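Robots at Work: The Kestus Two-Arm Table Kit
Reading level: ages 9 to 12

What is Kestus?

Kestus is a robot kit for schools and science clubs. It is sold by a firm called Vellevar. The kit has two robot arms, a gripper for each arm, a set of cables and a lesson pack with 21 tasks. It costs £1,890 a year to rent, and the firm sends a person to set it up.

A robot arm is a machine with joints, a bit like your shoulder, elbow and wrist. Each joint has a motor inside. A computer tells every motor how far to turn.

What is the job?

Task 14 in the lesson pack is called "Sweep and Sort". Small things are put out on a mat. Some are food and some are cleaning sponges. The arms use a brush and a dustpan to pick them up and move them.

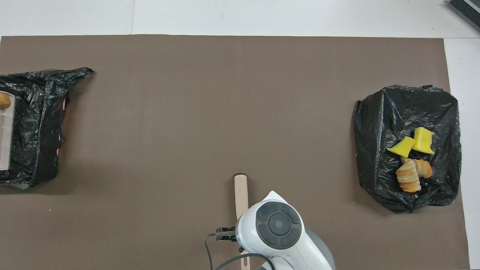

Food items on a black plastic bag, with part of a robot arm at the bottom.

The small pastries are a hard test for a robot. They have curved sides, so they may roll when pushed. Black plastic bags are hard too. The creases are shiny, and bright spots of light can confuse a camera that is trying to find an edge.

How do two arms share one job?

Try sweeping up crumbs at home. One hand holds the dustpan still and the other hand moves the brush. If the dustpan slides, the crumbs go underneath it.

Kestus splits the work in the same way. One gripper holds the brush by its wooden handle. The other points straight down and holds the handle of the dustpan. Each gripper on the brush side has two fingers, which close like a pair of tongs. A sponge and a small piece of bread are in the pan here, with the brush standing next to the sponge.

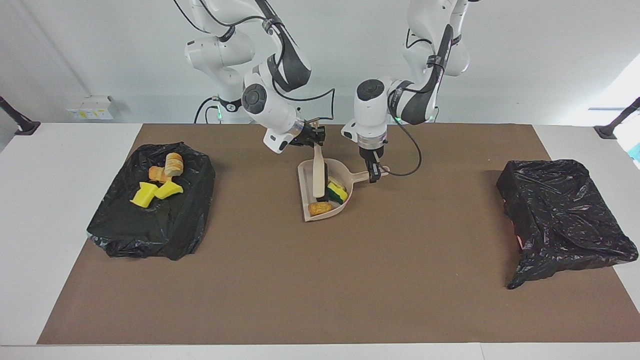 How does it learn?

The kit does not know what a sponge is when it comes out of its case. It learns from examples. A person guides the arms through the task many times and the computer stores each try. Vellevar used 1,068 stored tries for Sweep and Sort. Your class can add more.

What did our tester think?

Tahsin Gazi tested the kit in February with a Year 6 class. These are his notes.

Setting up: 115 minutes. The lesson pack says one hour.
Noise: low. The class could talk over it.
Speed: slow. A child with a brush is much faster.
Lesson pack: clear, but the page on joints needs a bigger drawing.
Safety: an adult must stay by the stop button. Hands stay off the mat while the arms are moving.

Words to know

Gripper: the part at the end of the arm that holds things.
Joint: a place where the arm can bend or turn.
Task: one job from start to finish.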